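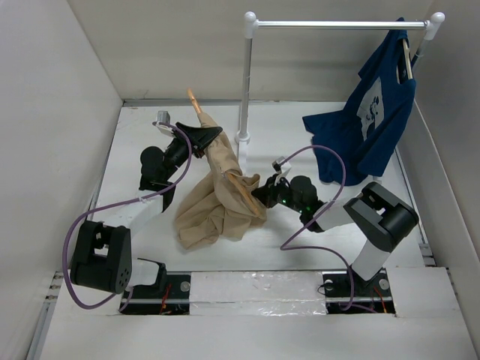 A tan garment and its wooden hanger, with a navy T-shirt already on the rack.

The Wooden Hanger Problem

I own one good coat and, until last February, I kept it on a wire hanger from the dry cleaner. The coat had developed a pair of small peaks at the shoulders, like the ears of a cat that has heard a can being opened, and I'd been walking around Halifax in it for two winters under the impression that people were looking at me because of my colour sense.

It was Védís Hallgrímsson who set me straight. She runs Brirnis, a clothing repair and storage shop up a flight of stairs that her customers climb with their arms full of wool, and she took the coat off me with the expression of a vet who has been handed something in a shoebox.

"Wire," she said. She didn't say anything else for a while.

Hallgrímsson has opinions about hangers the way some people have opinions about wine, with the difference that hers have saved me money. She stores 806 garments through the warm months for people whose apartments have one closet, or a thing the landlord calls a closet. Everything heavier than a shirt goes on wood. Shirts go on wood too, if she likes the shirt. T-shirts she would prefer you folded, though she concedes that a T-shirt on a rack is better than a T-shirt on a chair, and that most of us live on the chair.

I went home and took stock. My closet rod held wire, plastic, a padded satin thing of unknown origin and a clip hanger that had come with a skirt nobody in the household has ever worn. The total was 68 hangers for two adults, and eleven of them had nothing on them at all, yet whenever I wanted one it was locked into its neighbour by the neck. I have moved a piano with less swearing.

So I bought wooden ones. Staline sells them in a box of 100, which seemed excessive in the shop and reasonable by the time I'd done the hall closet. They arrived smelling pleasantly of sawdust and took up twice the room of anything they replaced. This is the part the catalogues are quiet about. A wooden hanger with decent shoulders is a large object. Put a rod's worth of them side by side and you'll find you own a third too many clothes, a fact you may have been managing not to know.

The other thing about a wooden hanger is that it won't go into a garment without a discussion. Wire slides down a neck hole like a letter through a slot. Wood has shoulders, and it has to get past the collar one side at a time. You put one end in, steer it toward its sleeve, and then there comes a moment when the other end is still sticking out and the cloth has bunched up in the middle, and you need a third hand. Most people solve this by yanking. Hallgrímsson can spot a yanked neckline from across the room and will tell you whose fault it is.

Her method, which I was made to repeat until she stopped sighing, goes like this. Lay the garment down flat. Undo a button if there's a button to undo. Go in from the hem, hook first, and bring the hook up through the neck. Hold the cloth at the top with one hand, just beside the hook, and with the other hand draw the fabric out along the wood toward the shoulder end until it sits where your own shoulder would. Then do the other side. Only then do you pick it up. If you pick it up too soon the whole business slumps to one side and you are back to a heap with a stick in it.

I've made a great many heaps with sticks in them. Soft things are the worst. A stiff oxford shirt has some idea of its own shape and will meet you halfway. A soft beige thing out of the dryer has none, and there have been evenings when I had to shake one out and look for a label before I could say if I was holding a shirt or a pair of pants. Hang pants by the shoulder end and you will feel foolish, though less foolish than when your spouse finds them.

Then there's the matter of order. Hallgrímsson does the easy ones first, which surprised me, as I'd expected something sterner. Get a T-shirt up on the rack and you have a rack with a T-shirt on it, and the job has visibly begun. Start with the difficult one and you'll still be kneeling over it at suppertime. She also likes a freestanding rack for this work, pulled up close enough that you can turn and hang without getting to your feet. I bought a Batari, white, flat-packed, three hundred-odd swear words to assemble, and it now lives permanently in the corner of the bedroom, where it has become a more expensive version of the chair.

On spacing she is less flexible. A finger's width between hangers, hooks all facing the same way, nothing on the rod that you wouldn't lend to a friend. I've managed the hooks. My wife has pointed out that I now turn hooks around in other people's hall closets at parties, and that this has been noticed.

As for the plastic ones, I gave them to a neighbour with twins. The wire went back to the dry cleaner, who took the bundle and looked almost moved. The satin one I kept. It turned up under a blouse the following week, and I'm told it was always there for the blouse, and that I should ask before improving things.

The coat cost me $300 to put right, between the steaming, the new lining and a small charge on the invoice listed as "shoulders." It hangs now on the widest hanger in the box, buttoned at the top, with a gap on either side of it that could hold two more jackets. Hallgrímsson came by to drop off some mending and asked to see it. She ran a thumb along the seam, moved the hanger an inch to the left, and asked what on earth I was doing with my scarves.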